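Report of the Visit to the Rendosar Works, Ninwood

Members of the Kekum Classic Vehicle Society were received at the Rendosar restoration works in April. The party of 35 toured the body shop, the trim room and the engine bay, where a Lappalainen saloon was being rebuilt after 600 hours of labour.

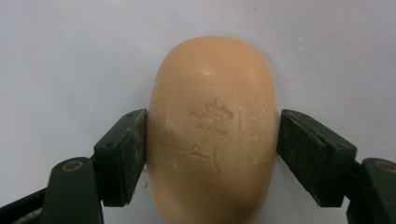

The paint shop was shown last. Its manager explained that 168 shades are held on file and that older colours are matched by eye under daylight lamps. Members were invited to compare sample panels, among them a peach-tan very close to that of the oval soap with the raised marking on its face. The Society records its thanks to the works for its welcome.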